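Would you keep a laundry diary for me?

Hello! I'm looking for people who'd be willing to write down what happens to their washing for 4 weeks. I'm putting together a small book about household routines for Ultivari (they do those slim paperbacks about ordinary life, you may have seen the one on packed lunches) and the laundry chapter is the one I'm most excited about and have the least material for. My own habits fill half a page. I wash on whichever morning I run out of socks.

What I want is the stuff people never write down. Who in your house decides that a thing is dirty? Where do clothes go when they've been worn once and are too clean for the wash but too worn for the drawer? (Mine live on a chair. The chair has not been sat on since we moved to Hededham.) Do you sort by colour, by person, by temperature, or do you just shove it all in and hope? 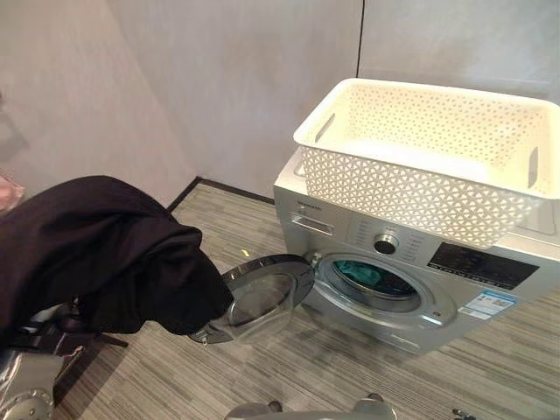

You don't need to be tidy or good at it. I've already got two very organised diarists and I'd love some chaos to put beside them. I'm after people living alone, people in shared houses, families with small children, anybody who uses a launderette, anybody who washes by hand, and especially anyone who does the washing for a relative in another house. Night shift workers too please, as I have a theory about night shift workers and I need somebody to knock it down.

What you'd be doing

You'd write a short entry each time you do any laundry, and that includes folding, ironing, or moving a pile from one room to another and calling it done. A few lines is plenty. Some entries will be dull and I want those as well. You can type them, scribble them in the notebook I'll post you, or leave me a voice message, whichever you'll keep up with.

At the end we'd have one chat on the phone or over a cup of tea if you're near Noleslow. I can do evenings, up to 8 o'clock, after which I stop making sense.
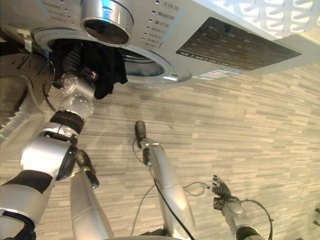

Money and the small print

There's a fee of £600 to share between everyone who finishes, in equal parts, so what you get depends on how many of you I end up with. I'm hoping for 6 people. It's paid by bank transfer once your diary's in, and if you drop out halfway I won't be cross but I can't pay you for it, sorry.

Your name won't be used. I'll change the town, the job and anything else that might give you away, and you'll see your pages before they go to Ultivari. If you want a line taken out, it comes out. You need to be 18 or over, living in the UK, and all right with the other people in your house turning up in what you write, so do ask them first!

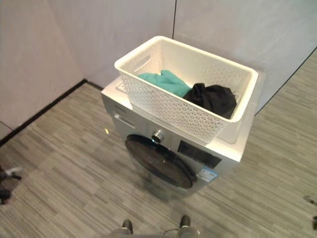
How to apply

Send me a paragraph or two about how washing works where you live. Please don't polish it. Tell me something you argue about, or the item you dread (fitted sheets, in my case, and one enormous dressing gown). Say roughly who's in the household and whether you've got a machine at home. No CVs, please.

The address is on the contact page, or drop a note through the door of the Yatsenko Reading Room in Noleslow, marked LAUNDRY in big letters so it doesn't end up with the book returns. I'd like to hear from you by the end of April and the diaries will start in May. I'll reply to everybody, though it may take me a little while if the post is heavy.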